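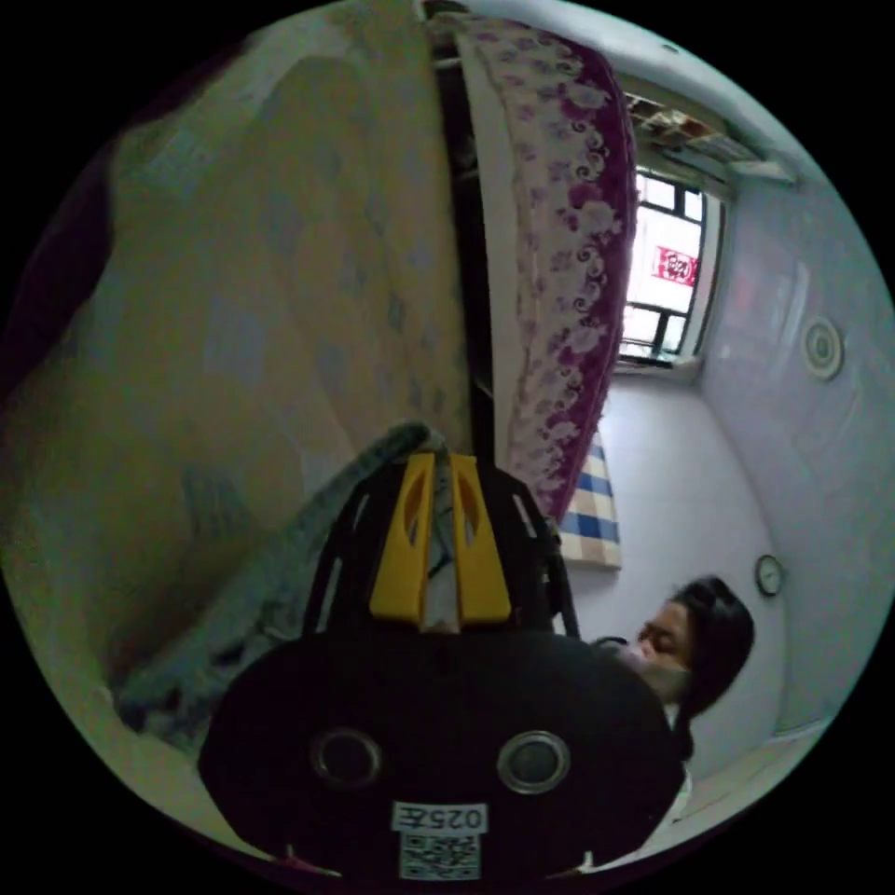

Fig. 1. Gray-blue cloth at the edge of the quilted bed, dark rail and patterned bedspread on the far side.

Bedding in Small Shared Rooms: Folding, Layers and Where It All Goes
Project report, September 2026
Group: Ditte Østergaard, Halfdan Frandsen, Ea Kjærgaard
Supervisor: Kirsten Ragnarsson

1. What we wanted to find out

Short version: how do people make beds when two beds stand close together and there's hardly any floor? Most bed-making advice assumes you can walk all the way round. In the Thoroddsen rooms you can't. You get one long side if you're lucky, and you do the rest by leaning over.

We looked at three things. Order of layers, where folding happens, where the spare stuff gets put down in between. Originally also washing, dropped that in week one, too much.

2. Rooms and bedding

Two rooms in the Thoroddsen building. Same bedding used in each so we could compare. Main items:

Quilted layer, pale cream-yellow with light blue squares and diamonds. Thick, lumpy, doesn't like being pulled flat.
White bedspread, purple and magenta floral and paisley border. Border is useful, see section 4.
Gray-blue cloth. We argued about whether to call it a towel or a thin blanket. In the tables it's just "gray cloth".
Pillows, left out of the tables, they get thrown wherever.

The dark rail between the quilted side and the bedspread side matters more than we expected. Anything soft that goes over it stays over it until somebody reaches across.

3. How we did it

Each person made up the bed and folded the gray cloth, start to finish, no instructions except "make it look done". Then again with the layer order written on a card. Hjalti Ravn let us try the cards on him first and the first version was bad, he read "fold to edge" as fold it over the edge. Fair enough. Reworded to "fold, then lay flat along the edge".

Notes taken by hand during, typed up same day. Mostly. Ea's notes from room 2 were typed up later and are shorter.

4. What we saw

Layer order. Without the card people started with whatever was on top of the pile. With the card they started with the quilted layer and went slower at first, then faster. The quilted layer needs to be smoothed from the middle out. Pulling at one corner only moves the lump somewhere else.

Folding. Nearly everyone folded the gray cloth on the bed itself, even with a table near the door. Folding on top of a quilt is bad, the surface gives and the fold slides. Corners come out uneven. A cloth this soft wants something hard under it.

Edges. Light cloth left hanging over the side gets dragged along when the next layer goes on. Happened in both rooms. People fixed it by picking up the hanging part and starting the fold over.

Pattern. The border on the white bedspread works as a guide line, people lined it up with the side of the bed without being told. The quilted layer has squares and diamonds scattered loosely, so no line to follow, and it ended up crooked more often. Didn't plan to test this but it's probably the most useful finding.

5. Problems

Small group of people, all students, all know each other. Halfdan did it 3 times and got good at it so his last round is left out.
We had a word limit of 1,000 for the first draft and cut the part about corner folds. Never put it back properly.
Room 2 had worse light in the afternoon. Might explain some of the crooked quilts, might not.
No measure for "looks done". We voted. Kirsten pointed out that voting isn't a measure, which is true.

6. Suggestions for the building

Put a shelf or a flat board at the foot end, anything firm enough to fold on. Choose quilts with a stripe or a border if they're buying new ones. Keep the card, laminate it, tape it inside the closet door. Our wording:

Quilted layer first, smooth from the middle.
Bedspread next, border along the side.
Small cloth last. Fold it on somthing hard, then lay it flat along the edge.

7. Left to do

Second round in November if we get the rooms again. Want to try it with one person on each side of the bed, and with a heavier blanket in place of the gray cloth. Ditte is redrawing the room plan, the one in the apendix has the door on the wrong wall.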